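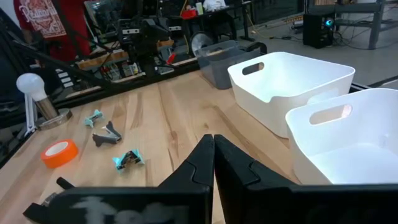
Wallberg Woodworking Forum > Finishing > Oil or film finish on a butcher-block work surface?

sandline
Posts: 400
I need to finish a butcher-block top that will be used as a work surface. No food contact. It came unfinished from Flisia, edge-glued strips, sold under the Lindgren name. The sheet that came with it says only "treat all faces before use" and doesn't name a product.

Candidates are Plendeck hardwax oil (I have a can left over from a floor) and a water-based polyurethane. Requirements: no yellowing if possible, must survive isopropyl alcohol wipes, and I want to be able to repair it without taking it off the base.

Room is heated in winter, no humidifier. Second question is whether the underside needs the same number of coats as the top.

tern_and_batten
Posts: 1,616
Hardwax oil. The last requirement decides it. You can scuff a local area, wipe on more and buff. A spot repair in poly will show the edge of the patch at a low angle every time.

Underside: same product, same number of coats. If one face takes up moisture faster than the other, the panel cups.

Mordecai_V
I disagree on the oil. He listed alcohol wipes. A hardwax oil will dull where it gets wiped repeatedly, and on a pale wood the dull patches pick up dirt. Two-part water-based poly handles alcohol much better. One-part is somewhere in the middle.

Also, coats on the underside matter less than people say. No wood finish stops moisture exchange, it only slows it. I have pulled tops with a bare underside that were flat after years. How the top is fastened matters more.

tern_and_batten
"Slows it" is the point. You want both faces slowed equally. A bare underside on a top sitting over a concrete slab is the worst case of the lot. Your flat ones may have been in rooms with stable humidity.

sandline
Slab is concrete, yes. Sealed, as far as I know, but it was poured before I had the place. 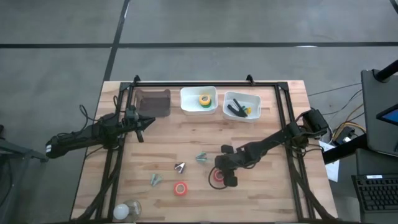 Butcher-block top, strips light tan to honey.

The color variation between strips is part of why I would like to avoid yellowing. The honey ones are dark enough already.

Fadi Khalaf
I refinish countertops for a living. A few points.

1. Ask what the wood is before choosing a finish. "Butcher block" is a construction and says nothing about species. Beech moves a lot across the grain. Maple moves less. Oak moves differently depending on how the strips were cut.

2. Everything bolted through the top should have room to move across the strips. Slotted holes or oversize holes with washers. Along the strips you can fix it tight, wood barely changes length.

3. End grain drinks. Whatever you use, give the ends an extra coat. That is where checks start.

4. Metal clamped flat on a fresh finish will leave a print. Wait for full cure, which is a lot longer than dry to the touch. Read the can.

On oil versus poly I would use the two-part poly for alcohol, and accept that a repair means sanding the whole face.

sandline
Species on the invoice is "hardwood." I have written to Flisia.

Sanding the whole face means clearing everything off it, and that is what I wanted to avoid.

Mordecai_V
Then put a sacrificial sheet in the area that gets wiped and oil the rest. Thin hardboard, cut to fit. Replace when it looks bad.

tern_and_batten
That I can agree with. Do not leave the sheet down permanently though. Lift it now and then or the wood under it will age to a different color.

kestrel17
What grit before the oil? I went to 320 on mine and it took almost nothing in.

tern_and_batten
Too fine. Stop at 150, maybe 180 if the can allows it. Past that you burnish the surface and the oil sits on top and stays tacky.

Fadi Khalaf
Agree on 150. Vacuum between grits. Don't use a tack cloth before a water-based finish, some of them leave residue and you get fisheyes.

sandline
Flisia answered: beech. They recommend oil, all six sides, three coats, and a further coat in July if the first ones go on in winter. No explanation of the July part.

Mordecai_V
Beech is the one I would least want to leave bare underneath. I withdraw some of what I said about the bottom face.

I have no idea about July either.

sandline
Going with Plendeck on all faces, 150 grit, extra coat on the ends, slotted holes across the strips. Hardboard where the wipes are used. I will test the alcohol on an oiled offcut first and post the result in this thread.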